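Pridari snails: 16 species down to five, says Hebden team

Quick one before the weekend, as the paper went up Friday and people are already arguing about it.

The fossil snails of the Pridari beds, the ones in every second intro lecture on how new species form, may need a serious recount. A team at the Hebden collection has gone back through the old drawers, measured the lot, and come out with five species where the standard list has 16. The rest, they say, are stages. One snail population changing shape slowly as the lake filled in, and getting a new name each time somebody opened a new layer.

Total measured: 2,157 shells. All from the original digs plus two newer trenches on the east bank.

"You lay them out by depth and you can't find the place to cut," said Kurniawati Osman, lead author. "Every name boundary we tested ran straight through the middle of a smooth trend."
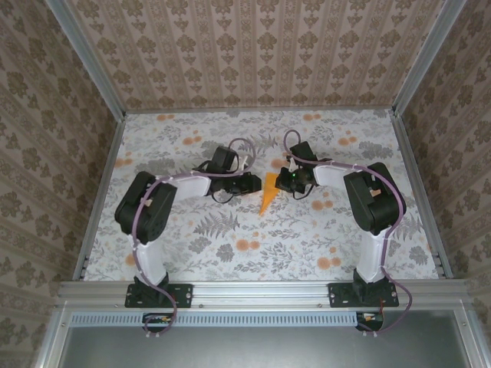 Two robot arms, grippers nearly meeting at the orange piece.

The old list goes back a long way. Ribbed shells low down, smooth ones high up, a mess of half-ribbed in between. Earlier workers treated the ribbed and smooth forms as separate branches, with the half-ribbed ones as a third branch that died out. Drawn as a tree it looks tidy. Lots of forks.

Problem is the forks need overlap. If a species splits in two you would hope to find both halves in the same mud at least some of the time. For 11 of the names there is no overlap at all, the team reports. One form stops, next one starts, same spot in the core, and the shells on either side of the line are close to identical.

Four splits do hold up. In the upper beds a tall narrow form and a squat form sit together for a long stretch and stay apart in every measurement, spire height, aperture width, whorl count. Nobody is disputing those. Osman's group keeps them as proper branches.

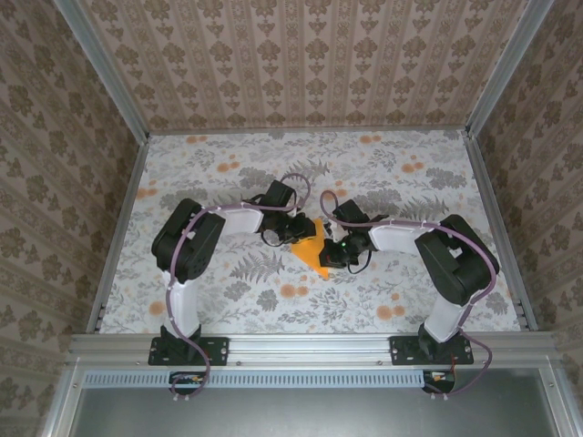 The two arms are mounted along the near edge of the workspace.

Not everyone is sold. Cempaka Lau, who works on living lake snails and wasn't part of the study, thinks the gaps between samples are too wide in the lower trench. Samples there are about 68 centimeters apart, and she says a short split followed by one side dying off could fit inside a gap that size with room to spare.

"I believe the trend. I'm less sure about the word 'one'," Lau said. She also points out that shells are only shells. Two species of living snail in the same pond can look the same and never breed with each other, and a fossil won't tell you that.

Osman's answer is that the burden ought to go the other way. If the shells give no evidence of a split, don't draw one. The paper spends a good four pages on this and it gets a bit testy in places.

There is also the water chemistry question. Ribs on lake snails can come and go with calcium and with crab numbers, so some of the shift might be the snails responding to conditions within a lifetime, no evolution needed. Tirta Khoo, second author, ran shell chemistry on 200 of the specimens to check. Calcium goes up and down several times through the sequence. The ribs just fade, one direction, no bounce back.

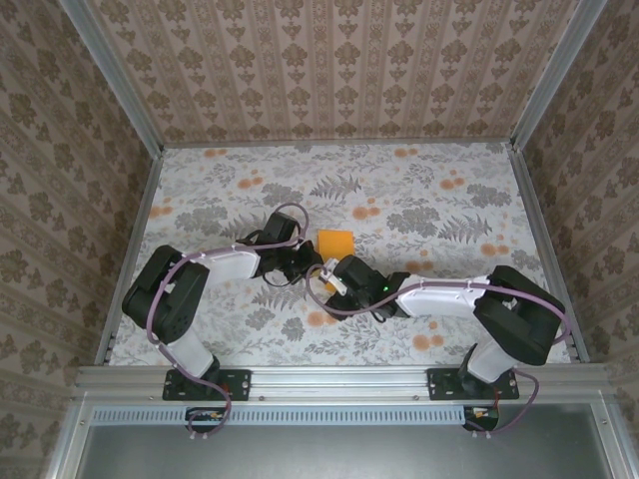
That result is probly the strongest thing in the paper, and oddly it's in the supplement. Khoo says it was moved there on a reviewer's request and he would of liked it up front.

What happens to the names? Nothing right away. The five species proposal is formal, with type specimens picked, but museums don't relabel overnight. Syafiqah Simanjuntak, who looks after the Hebden shell drawers, is keeping the old labels in with the new ones. Older papers cite the old names and readers need to be able to match them up, she said.

The genus Stirnent is unaffected. So is its place on the wider family tree, where it still comes out as sister to the river snails downstream. Sister groups say who is closest to whom. They don't say how the split went, or whether the ancestor stuck around afterward under a different name, and that bit is what the fight is over.

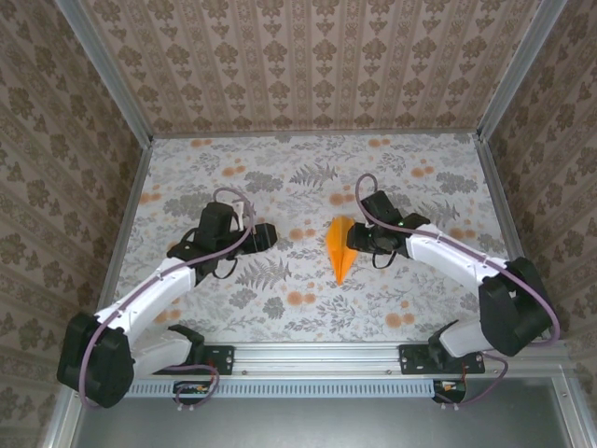

White links, black grippers and a patterned floor.

Lau's group plans closer sampling of the lower trench in April, water level permitting. Osman has offered them the measuring protocol and the raw files. Both sides say they would share the new shells.

Full measurements are posted with the paper. The depth table has an error in the third column, corrected version to come.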